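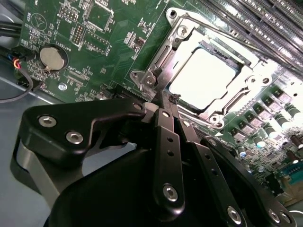
Home Older entries Newer entries Tags Search

Sunday, late. Fifth weekend on the desktop teardown task, and the first one where I would keep most of what was recorded.

Setup unchanged from last time. Tower on its side, panel off, arm coming in from above. Zarmeena Yousafzai took the hand-guiding half and I took the remote half. The task definition is the one we settled on in May: approach the board, get a fingertip to the target part without touching its neighbors, hold, back out. Targets are the retention lever, the memory latches and the coin cell. No part leaves the case yet. Removal is a separate task with its own sheet and I do not want the two mixed in one folder.

Hand guiding first. Free-drive with the payload set correctly is fine for the big moves and poor for the last bit. The arm is stiff enough near the board that you push, nothing happens, you push harder, and it jumps. Zarmeena's fix is to hold the wrist with one hand and the tool with the other and steer the rotation separately. Her paths are smoother than mine by a wide margin. The cost is that her forearm ends up in the overhead view for most of the approach, so those views are useless for training and only the joint log and wrist view are worth keeping.

Payload note, so I stop forgetting it: the sensor and its cable add enough offset that the default value makes the tool drift down when released. Enter the measured number before each session. I skipped this on the first run and threw the run away.
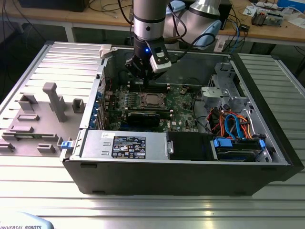

Why record the same approach by remote control if guiding by hand gives smoother paths?
Because the remote operator works from the same views the policy will get later, so every correction in the log is a response to something the policy can also see.

That was the argument I wrote down in the spring, and today's runs have not changed it. What did change is my opinion of the leader device. The Prokholm handle has a dead zone at center that I had been blaming on the network. I swapped in the older Tinodard unit and the dead zone went away, along with the small overshoot after each stop. The Tinodard is heavier and the trigger squeaks. Keep it anyway.

Scaling. At 1:1 I can reach the slot area quickly and cannot hold still there. At 5:1 the hold is good and the approach is so slow that I run out of wrist and have to clutch. Settled on switching by foot pedal, 1:1 down to a height set above the case rim, then 5:1. The switch has to be logged as its own channel. On the first version it was not, and the velocity trace had a step in it with no explanation.

Latency measured at the handle was 100 ms with both video streams on. Tolerable for this. I would not want to do the coin cell with more.
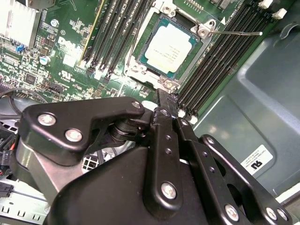
Wrist view, fingertip near the memory latches.

Latch runs were the weak ones. The memory slots run close together, and from the wrist the gripper hides a good part of the board below it, so depth has to be judged from the overhead stream. I kept looking from one monitor to the other and the arm sat idle each time. The pauses are in the data. Kjærgaard, which is what we call the segmenting script, treats any pause over 3 seconds as the end of an attempt, so several good runs got chopped in half. Raised the limit to 15 seconds and reran it. Boundaries look right now.

Moved the second monitor directly under the first. The pauses got shorter. I should have done that weeks ago.

Zarmeena wants to try a hybrid: guide by hand to a point over the socket, lock, step away, and finish remotely. It would get the arm out of the overhead view for the part that matters. My objection is that the handover leaves a still section in the middle of every run and the learner will happily learn to stop there. She says trim it. Trimming is fine if the pose before and after the gap is identical, and with the drift mentioned above I am not certain it is. 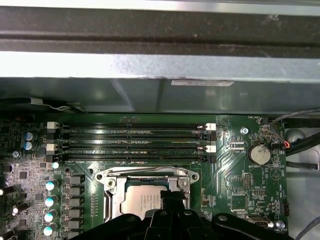
We agreed to test the drift before arguing further. Lock, wait, read the joint angles, unlock, read again. If the difference stays inside the encoder noise she gets her hybrid.

Lighting is still a problem. The metal around the processor throws glare at some angles, and the fine print on it comes and goes. Lowering exposure helps the socket and loses the dark parts of the gripper. Will try a diffuser before touching the camera settings again.

Callum (the storage box, not a person) filled up during the final run and dropped the tail end of it. Marked as incomplete. Need to clear the old calibration files off it.

To do: drift test, diffuser, oil for the trigger, write the pedal channel into the format sheet.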